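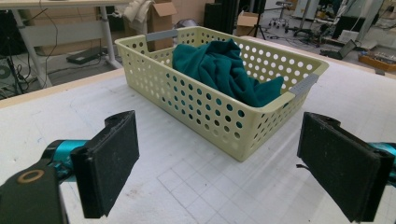 # A month with the Vidmar hand-held gripper kit

I bought the Vidmar kit in June, after going back and forth on it for most of the spring. It's a hand-held gripper with a camera on it. You squeeze it, do a chore with it, and the recording goes into a folder that you can later use to train an arm. I had been teaching our arm with a joystick, and folding one towel that way took me most of a coffee break.

The full package was 2,665 with the charger and the case. Vidmar also sells the gripper without the software for less, but then you have to write your own exporter, and I've done that once and don't want to do it again.

## What I used it for

Laundry, mostly. Our shop in Usville does small automation jobs, and a client wants an arm that can take cloth out of a basket and put it on a table. So the test setup is a green plastic basket with gray handles, one dark teal cloth, and a white table. I wanted 300 good recordings before training anything.

Cloth is a fair test for a tool like this. It never sits the same way twice, and if you grab it too low you take the basket along with it. A heap with a peak in the middle is the easy case. When the cloth lies flat on the bottom you have to reach down past the rim, and the wide jaws start to matter.

## The good

The jaws open wide enough that I can come down over a heap without having to line things up carefully. The pads are flat and grip cloth well. Mine have gotten scuffed on the inside faces, and so far I can't tell any difference in how they hold.

Setup was short. I charged it, paired it with the laptop, waved it around the table as the app told me to, and had my first recording before lunch. The app asks you to repeat that wave every time you move the table. I skipped it once and lost the whole morning's work, so don't skip it.

The trigger is light. Azra Lazarević, who shares the bench with me, has smaller hands than I do and had no trouble with it. She did more of the recordings than I did, and hers are smoother.

## The not so good

It gets heavy. After almost 4 hours my wrist was sore, and the last recordings from that session were sloppy enough that I threw them out. We switched to short turns and that fixed it.

Perforated baskets confuse the tracking a little. The path in the app would jump a bit when I worked close to the basket wall. I wrote to Vidmar and they told me to add some marks to the table so the tracker had something else to look at. The jumps got rarer — they didn't stop.

The export tool is slow. A full session takes long enough that I start it when I leave for the day. It also names files by session and not by task, so keep your own notes.

## Compared with the Gurkus

I borrowed a Gurkus last year for a different job. It's lighter, and the battery lasts longer. The jaws don't open as far, though, and the software wants a subscription after the first 5 projects. If I were picking up small parts all day I would take the Gurkus. For cloth and baskets I'd buy the Vidmar again.

## Should you get one

If you already have an arm and a task in mind, yes. If you don't have an arm yet, wait. The recordings aren't much use by themselves, and the kit may well be cheaper by the time you need it.

I'm going to run the same basket task on the Stirkance arm next, once the new mounting plate comes in. Spare pads are on order too. Vidmar sells them in pairs and shipping was slow last time, so I ordered two sets.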